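Robots doing the bins at our hotel – what happens to the rest of us?

Posted by Noura Farah, Friday, November 27, 2020

Hi all, bit of a long one, sorry. I clean rooms at a hotel near Wikusgate and have done for nine years. Management are bringing in a robot with two arms to help on our floors. They've told us it'll start with the small stuff, bins mainly, and we carry on with beds and bathrooms. Nobody's losing hours "at this stage", which didn't exactly cheer anyone up.

I'm not against it. My back would love never to bend down for another bin! But the bins are the bit where I get my breath between beds, and if those go then it's duvets all day long, isn't it?

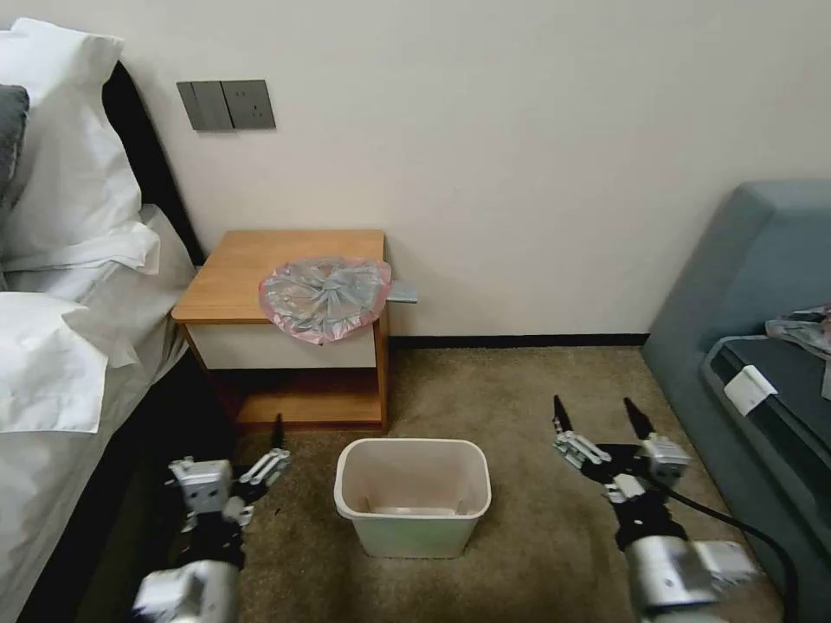 The other thing is who gets the blame. If a guest says something's been chucked out that shouldn't have been, it's always been my name on the sheet. Has anyone been through this, and what should I be asking before it starts properly?

Danylo Nechyporuk

We had this in July at my place, 52 rooms. Ask for your room quota in writing, now, before they get used to the idea. Ours went up by two a shift in the first month on the grounds that we were "saving time" on the bins, but I was spending that time going round after the machine and moving chairs for it. In the end our supervisor agreed to log that as work and the quota came back down by one. Also ask for a separate line on the room sheet for whatever the robot does – that sorted the blame question for us, more or less.

Some of it's been good, I'll say that. Two of the girls got trained up to look after it and they're on a bit more an hour.

Kastriot Đorđević

They said the same about hoovers lol. You'll be fine

Shadi Karaki

Agree with Danylo about the sheet. I'd add breaks. If the light jobs go, the heavy ones need spacing out, so ask whether you can swap between beds and bathrooms through the shift. Take someone with you to the meeting and write down what gets said. And do ask about the training, even if you don't fancy it much. I put it off and now there's a waiting list.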